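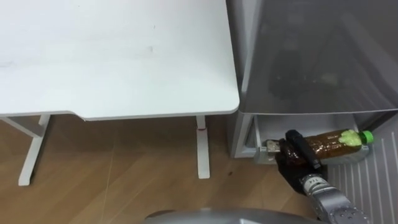 Natália Seixas thinks we should drop the fridge task altogether, and she told me so before I'd got my coat off. Too many things to go wrong at once, she said, and the judges at Grarness would be just as happy with a nice tidy bit of sorting. She may well be right! But I've been following the Moura robotics club since last August, and I've never once seen them pick the easy option, so I wasn't surprised when the vote went the other way.

The competition gives each team three minutes for a household job of their own choosing, marked out of 100. Last year Moura came away with 70, which sounds decent until you hear Delia Pană talk about the missing points (she can still list every one of them, and did, over a very long lunch). This time they want a drink fetched from the fridge and put on the table. I do it half asleep most evenings, and I had no idea how much there was to argue about.
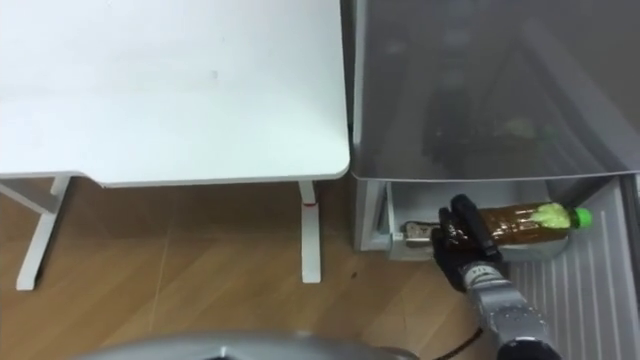

My own kitchen has been ruined for me, I should say. I can't reach for the milk now without wondering which finger went first. Eduardo Nogueira spent a good part of the afternoon explaining grip to me, using my water flask and a lot of patience, and his big worry is where you take hold. Go for the neck and the heavy end swings about; he likes the hand round the middle of the bottle, with the fingers over the top, even when it's lying flat in the drawer like that with its green cap pointing off to the right. Then there's the matter of getting it upright, which has had the club squabbling for weeks. Adelino Pacheco wants to turn the wrist early. Delia wants to clear the fridge first and turn afterwards, and she has drawn diagrams.

I asked who was winning and got two answers at the same time, so I went and put the kettle on. There are 23 members on the club's list now, and they've all got a view on wrists. Natália still says sorting. The next vote is on Thursday, and I've been promised a seat as long as I bring biscuits.

Related articles
Corkance juniors build a line follower from scrap
How to start a school robotics club on a small budget
Weken open day: what to see and where to park
Eduardo Matos on judging his first Grarness final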